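From: Yhon Quintero
To: trullthorpe-streets list
Subject: Re: Crosswalk at Olatunji and Tamusau

> I read the traffic study and it says nobody crosses there.
> Why would we paint a crosswalk for people who don't exist?

I read the same study. They counted pedestrians in February, from 2 to 5 in the afternoon, at a corner with no crosswalk, no curb ramp and a snowbank the size of a minivan. I'm amazed they didn't find a parade.

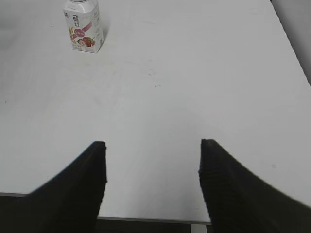
By that logic we should decide on bridges by counting the swimmers. The people who want to get across Olatunji do what I do - walk five blocks up to the light, wait, and walk five blocks back on the other side to buy a quart of milk. None of us got counted, as we were all over by the light.

The township's other worry is delay. Trarnus, the consultant, figures a crosswalk would cost each driver two seconds. I have personally lost more than that behind a township truck whose driver was chatting with another township truck.
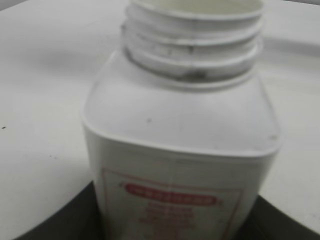
Anyway, what I'd like to ask for is pretty small. Paint, two signs, and a count done in a month when people have feet. If the bus stop could also move to the same side of Tamusau as the sidewalk, I'd bring donuts to the ribbon cutting.

The comment form is on the township site under "Sewer and Other." Keep it short, it eats anything after the second paragraph.
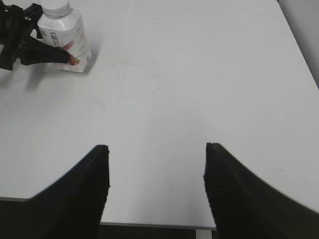
White tabletop, a bit scuffed.

Can somebody who was at the last meeting tell me if the snowbank got entered into the record?

Yhon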